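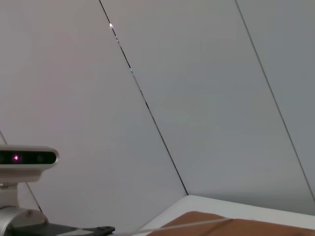
«Pagar por mês para ter a porta de casa fechada»

Magdy Abdel Rahman instala e repara sistemas domésticos há tempo suficiente para desconfiar de qualquer caixa que traga a palavra "inteligente" impressa na tampa. Recebeu-me na oficina, entre bobinas de cabo e termóstatos à espera de peça, e avisou logo que não ia dizer bem de quase nada.

A conversa começou pela Predside, a empresa que anuncia poupanças de energia a quem lhe entregar o comando do aquecimento. O folheto fala em 60 euros por inverno. Perguntei-lhe se a conta lhe parecia plausível. "Plausível comparada com quê? Com uma casa em que o aquecimento fica ligado dia e noite, de janelas abertas? Comparada com essa, até eu poupo dinheiro às pessoas, e só lhes cobro a deslocação." O pacote custa 137 euros, mais a assinatura. Feitas as contas pelo próprio folheto, o primeiro inverno dá prejuízo, e o segundo depende do preço a que ficar a mensalidade.

Magdy não é contra os aparelhos. Tem em casa um termóstato programável da Endent, comprado em segunda mão, que sobe a temperatura de manhã e a baixa à noite. Não tem aplicação nem conta de utilizador. "Faz o que lhe mandei fazer na primeira semana e nunca mais me incomodou. Já o modelo novo pede-me o endereço de correio eletrónico antes de me dizer quantos graus estão na sala."

Esse é o ponto a que volta sempre, por caminhos diferentes. Contou-me o caso de um prédio onde se montaram fechaduras Lamov em todos os apartamentos, por decisão do promotor. Em maio, a marca passou a cobrar o acesso ao histórico de entradas, que até então vinha incluído. Quem não pagou continuou a abrir a porta, mas deixou de saber quem a tinha aberto. "As pessoas ligaram-me a pensar que era avaria. Tive de lhes explicar que estava tudo a funcionar como o fabricante queria. É pagar por mês para ter a porta de casa fechada, ou pelo menos para ter a certeza de que ficou fechada."

Objetei que as atualizações também custam dinheiro a quem as faz, e que um aparelho ligado à rede sem manutenção é um risco. Concordou, mas só até certo ponto. "Está bem, que cobrem. Mas ponham o preço dos cinco anos na etiqueta, ao lado do outro. Se eu vender um portão e depois aparecer todos os meses a pedir dinheiro pelas dobradiças, o cliente chama-me outra coisa."

E a segurança? As câmaras, os sensores, os alertas no telemóvel? Aqui foi mais cauteloso do que eu esperava. Admite que há clientes, sobretudo os que têm pais idosos a viver sozinhos, para quem um sensor na porta da rua faz diferença. O que o irrita é o resto do catálogo. Mostrou-me, no computador, o orçamento que outra empresa tinha apresentado a um cliente seu, com equipamento da Sönmez para um T2: 602 euros, sem mão de obra. Incluía um sensor de humidade para a despensa. "Perguntei-lhe se alguma vez tinha tido humidade na despensa. Nunca. Agora ia ter notificações."

Tentei que me desse uma regra para quem está a pensar comprar. Torceu o nariz às regras, mas acabou por dizer que faz sempre o mesmo teste: desliga o router e vê o que sobra. Se a luz acende no interruptor, o estore desce no botão e a caldeira arranca, instala sem reservas. Quando alguma dessas coisas falha, diz ao cliente que procure outro técnico ou outro produto. Já perdeu trabalhos por isso, garante, embora não tenha querido dizer quantos nem com quem.

Fica por saber se a teimosia de Magdy serve a toda a gente. Há quem goste de falar com os candeeiros e pague a mensalidade sem dar por ela, e os números das poupanças, mesmo inchados, podem aproximar-se da verdade em casas grandes e mal isoladas. Disse-lho. Ele encolheu os ombros: "Nessas, ponham calafetagem nas janelas primeiro. Depois falamos."

Antes de eu sair ainda atendeu uma chamada. Era uma cliente que não conseguia entrar na aplicação dos estores depois de mudar de telemóvel. Ficou uns minutos a ditar-lhe passos, muito paciente, e marcou visita para lhe montar um interruptor de parede.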